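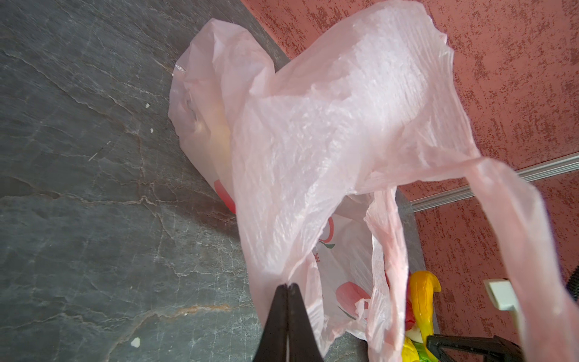
Dario Ruggiero · Skript zur Einführung in die Haushaltsökonomie · Einheit 4, November

Liebe Teilnehmerinnen und Teilnehmer, schön, dass beim letzten Mal so viele bis zum Schluss geblieben sind (trotz der kalten Heizung im Seminarraum!). Heute geht es um den Wocheneinkauf, und zwar um die Frage, warum wir im Laden fast immer mehr ausgeben, als wir uns vorgenommen hatten. Lesen Sie bitte zuerst noch einmal die Fallskizze zu Familie Karkier aus Einheit 3, denn mit deren Haushaltsbuch rechnen wir weiter.

4.1 Der Grundpreis
Auf dem Preisschild steht klein der Preis pro Kilogramm oder, bei leichteren Waren, oft noch der für 100 Gramm. Rechnen Sie alles auf 1.000 Gramm um, dann vergleichen Sie sauber.

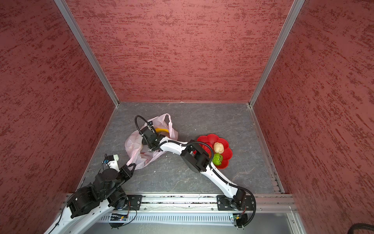
Abb. 2: Rosa Plastiktüte, an einem Henkel gefasst

4.2 Lose oder abgepackt?
Das ist eine alte Streitfrage, über die ich mit meiner Mutter bis heute nicht einig bin. Lose Ware lässt sich nach Bedarf kaufen, und wer allein lebt, wirft dadurch meistens weniger weg. Bei Obst kommt noch die Lagerung dazu: Äpfel geben Ethylen ab, und empfindliche Nachbarn

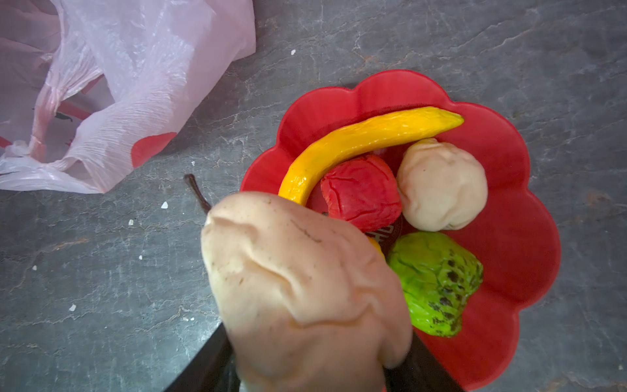
reifen dann schneller, als einem lieb ist. Die Verluste gehören mit in die Rechnung, auch wenn das kaum jemand gern aufschreibt. Wer für ein Kilo bezahlt und ein Viertel davon wegwirft, hat eben einen anderen Kilopreis als den auf dem Schild.

Aufgabe bis zur nächsten Einheit: Führen Sie eine Woche lang Buch über Ihre Einkäufe und bringen Sie die Kassenzettel mit, gern auch zerknitterte.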